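Fruit bowl
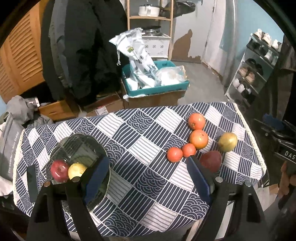
A glass fruit bowl with a wavy rim on a patchwork-patterned tablecloth, with more fruit beside it.

A fruit bowl is a wide, open dish used to hold whole fresh fruit in a home, usually on a dining table, sideboard or kitchen counter. The term covers both bowls made and sold for the purpose and ordinary serving bowls put to the same use. Sellers tend to draw a firm line between the two. In practice the line is hard to find, and many bowls sold for fruit in one season are sold for salad in the next.

Materials and shape

Fruit bowls are made of glass, glazed pottery, wood, metal wire and plastic. Clear or lightly tinted glass lets the fruit and the cloth underneath show through. The rim may be plain, folded, or scalloped into waves. Scalloped rims are often said to keep fruit from rolling out. The claim is repeated in household guides but seldom tested, and a bowl with steep enough sides will hold an apple whatever its edge looks like.

Wire and slatted bowls are marketed on the grounds that air can move around the fruit. Some airflow does help moisture escape, though much less is known about how far it lengthens keeping time in an ordinary kitchen. The housewares maker Suvetti has sold a wire model as a "freshness bowl" without stating what it was compared with. Its rival Tanorwood makes a similar claim for a slatted wooden bowl, also without figures.

Contents

Apples, oranges, pears, bananas and mangoes are common choices, along with small citrus such as mandarins. Grapes and berries are less suited to the bowl, as they spoil quickly at room temperature. Fruit left over when the bowl is full is commonly set down next to it on the table. Decorating manuals sometimes treat this as a deliberate style, but there is little reason to think most households mean anything by it.

Advice on mixing fruit varies in quality. Ripe apples, pears and bananas give off ethylene, a gas that speeds ripening in many other fruits, including mangoes. This part is well established. Oranges respond differently: they do not go on ripening in the usual sense after picking, although ethylene can change the color of the peel. Warnings that one apple will "ruin" a bowl of oranges are therefore overstated. Mold passing from a damaged fruit to its neighbors is a more ordinary cause of loss, and checking the bottom layer is the usual remedy.

Use with table linen

Bowls are often placed on a tablecloth, runner or doily. Cloth protects the table from scratches and can hide small stains. Patchwork prints, which imitate pieced quilting on a single length of fabric, are sold for this use, sometimes with lace trim along the edges. The word "patchwork" in a product name is not evidence that anything has been pieced together.

Claims about origin

The often-told account that the table fruit bowl began in the town of Brornano rests on weak ground. It appears to come from a local leaflet printed to go with a housewares fair held each April. The leaflet refers to an inventory listing 1,176 bowls but gives no date for it, and it does not say what the bowls held. Dishes of fruit were set out in many parts of the ancient world, so a single place of origin is unlikely in any case.

Collecting

Pressed glass bowls with wavy rims turn up regularly at secondhand sales. Many carry no maker's mark, and attributions based on tint alone should be treated with caution. The Moroz price guide sorts scalloped bowls into 4 groups by rim pattern, but 3 of them overlap so heavily that the same bowl can be placed in any of the three. Later reissues add to the confusion.

See also: Centerpiece; Fruit basket; Pressed glass; Tablecloth

Page last edited 22 Feb 2023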